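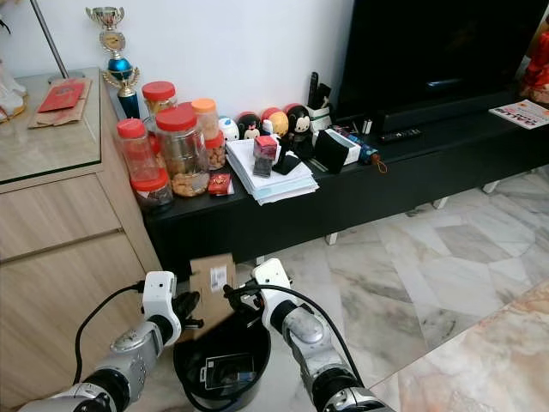

My aunt paid the movers from Palma in December and had been opening boxes ever since. She had lived nine months among them when I came to stay, and she still had a system. Large boxes went out the back door. Small ones were held over the black bin until she was sure they had nothing left in them. A red envelope lay on a paper bag on top of the cabinet, near the trophy with the blue globe, and I was told not to touch it. It had come with the mail on 2018-09-24, the day I arrived, and she was saving it for after supper.

"Is it money?" I asked.

"It's from your uncle's club," she said. "So no."

The trophy was his too. He had won it for the Levero relay, 316 runners, and he had come in seventh. They gave cups to the first 10. She dusted it more now than she had when he was alive.

We moved on to the coffee table. She cleared one end of it and I was supposed to clear the other, but I kept reading labels.
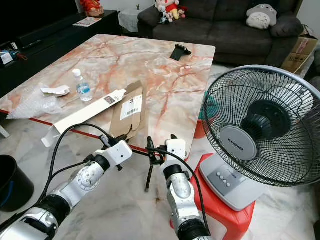 The marble table, with the fan on its red stool.

The long white box was from Nultix. She had ordered it by phone and could not remember what it was. The flat brown package next to it had a label as well, and she held that one at arm's length and read me the street, the number, the zip code.

"That's the old house," she said.

"They must have forwarded it."

"I never told them I moved."

She put it down again and went to fill the kettle. I stayed where I was. I thought about the old house, the hallway there, and somebody walking up the path with a package for her. About 3000 people lived in that town and most of them knew she had gone.

When she came back she had two cups and no scissors. She sat down and looked at the white box lying across the cardboard, and at the red veins in the stone, as if she was working out a route.
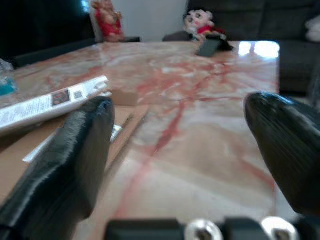
After Supper

The envelope had a card in it. The club was running the relay again – Fultitness was paying for the shirts – and they wanted to know if she would hand out the cups. She read it twice and set it against the trophy.

"You'd have to stand up for the whole thing," I said.

"I can stand," she said, and asked me to bring her the scissors.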